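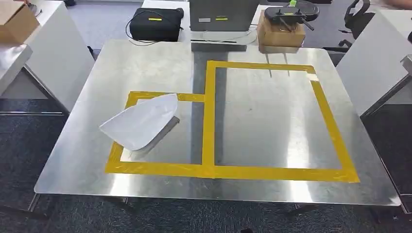 Notebook Entries Equipment Booking Archive Search

2020-03-17

Cloth folding, continued. I'm writing this up while it's still fresh, and also so the people on the Lengate side stop asking me whether the thing can do laundry yet. Short answer: no. Longer answer: it can do a bit of laundry, slowly, on a good morning, provided I've done the annoying half first.

So, the layout. I've settled on two taped areas on the steel table, a small one on the left and the big square on the right, with one strip of yellow tape shared between them. Small one is where the cloth starts, big one is where it has to end up flat, and then it gets folded there. I went back and forth on whether to leave a gap between the two and decided against it, because every gap I tried turned into a place where cloth got parked and forgotten. The tape job is not pretty (wrinkles along the bottom, overlaps at the corners) and I don't care, it only has to be visible.

Start pose is the loose triangle fold, point to the upper left. Today I let the tip hang over the tape onto the bare steel on purpose. Up to now we'd been placing the cloth so neatly that the planner had basically memorized it, and the first time somebody drops one crooked the whole thing falls over. If a machine is ever going to do this in a real house it has to cope with a cloth that's half in and half out. My kids have never once put anything inside a line.

Ran 50 starts with the white cloth. What I noticed, in no special order:

-- The thin white one is the hardest of the lot. You can nearly see through it, and on steel it's pale on pale. The shadow along the edge helps more than the cloth does! I had two runs where the edge finder locked onto the shadow and pinched at nothing, very confidently, and then carried the nothing across to the big square and laid it down with great care.

-- Reflections. The table throws back long streaks and there's one dark band running down it just left of the divider. It gets read as a fold line whenever the cloth is lying across it. I tried turning off the overheads and that traded one streak for a different streak. A matte sheet would fix it, but then we're testing a matte sheet, and the Barajas kitchen has steel counters, so I'd like to stay with steel for now.

-- The seam. There's a faint one near the middle and it keeps getting taken for an edge. Grip lands on the seam, lifts, and you get a tent. Of everything on this page this is the one I'd most like to fix.

-- Unfolding is so much worse than folding. Once the cloth is flat in the big square the folding part is nearly boring. Getting it flat is the whole job. I timed one good run at 339 seconds start to finish, and I can do the same cloth in about the time it takes to say so. To be fair to the machine, I've had decades of practice and I have fingernails.

Of the 50, I'd call 8 clean enough to hand to somebody. Plenty more got there with a crooked corner, which I'd accept at home and which Skatstead won't, since they want stacks that fit a shelf.

Tried the Tenela gripper pads again after lunch. Better on the pinch, worse on the release, the cloth clings and comes back up with the fingers. Swapped back to the old ones. If anybody wants to try dusting the pads with something, please write down what you used, I spent a whole evening last month cleaning talc off things.

Do I think this will be folding dish towels in somebody's kitchen soon? For one known towel, on a clear counter, with nobody in a hurry -- maybe, I've been surprised before. A basket of mixed stuff, socks in with the pillowcases, I wouldn't even want to guess. Wiping the table down looks a lot closer to me, and I'd happily take a machine that only did that.

To do before April:

Rerun with the cloth turned so the point faces lower right, same overhang.
Darker cloth, same size, to see how much of the trouble is just contrast.
Seam detector, or at least a rule that an edge has to have table on one side of it.
Retape the upper right corner of the big square. There's a whitish patch where the strips overlap and I want to rule it out as a false corner.
Send Skatstead the clean runs and the crooked ones both.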